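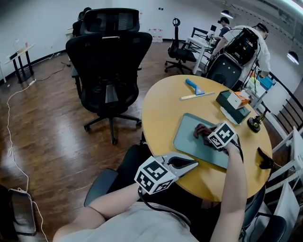

2 min read

4.2 Small growers and the price of going legal

The licensing scheme in Serham was meant to bring the old hands indoors, in both senses. Growers who had spent years keeping cannabis out of sight were invited to fill in a form saying exactly where it was. Take-up was slower than the district had hoped. Of the 15 growers we interviewed, most had read the form, and several could quote the worst parts of it.

Cost came up first in nearly every interview. The application fee of 300 was thought fair enough, at least by people who had once lost more than that to mould. The yearly inspection charge of 400 was not, and it fell equally on a shed with two lamps and on the Trurnilow glasshouses. Higinio Magaña, who grew for friends long before the scheme, told us he had never paid so much to be visited by someone he was trying to avoid.

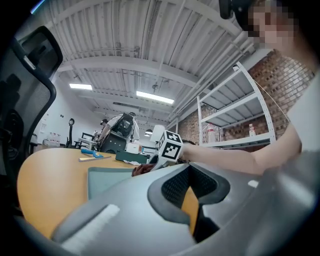
Record-keeping was the second complaint. Each plant must be logged in Nundov, the district's tracking system, from cutting to sale, and a plant that dies has to be logged as well, with a cause. Consuelo Rosales entered "sulking" for most of August and heard nothing back.

None of this proves that fees alone keep small growers out. Some liked the old arrangement, with its loyal customers and complete lack of paperwork – a point Kumarasinghe makes at greater length. Figure 3, in the appendix, sets licence costs against size of crop, and the smallest growers pay the most per plant. We asked the licensing office whether this was intended and were sent a copy of the form.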